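Brown paper on the workbench is the best habit I picked up this winter! I buy the heavy sort in 17 metre rolls and cover the whole top before any messy job - gluing, staining, mending chairs, potting up seeds in February. When it gets too grubby I peel it off and there's a clean bench underneath.

Pull it tight from one end and smooth it with your forearm as you go. Fold the ends under the bench and hold them with 2 bulldog clips a side. Glue drips can be left to go hard, then sliced off with an old table knife.

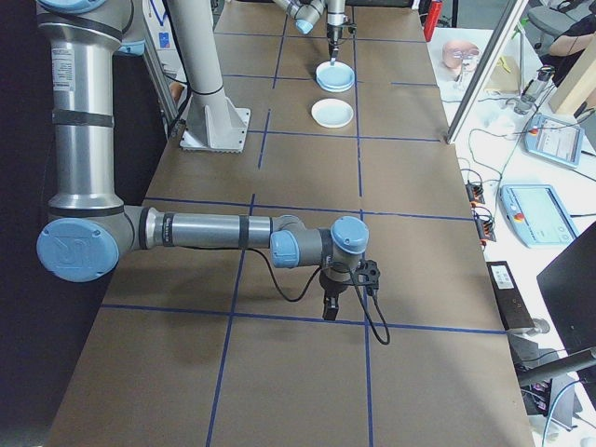
Brown paper along the long work table.

Painter's tape is the other thing I'm never without. Press it down with the back of a spoon, and when you take it up pull slowly, folding it back flat over itself (so much kinder to paint edges!). Keep the roll in a lidded tub or the sides pick up every bit of sawdust going.

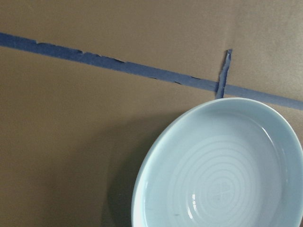

Alžběta Ondrejka: I warm old tape with a hairdryer before I peel it, and it leaves far less gum behind. Lovely tip about the spoon, I've been using my thumbnail for years.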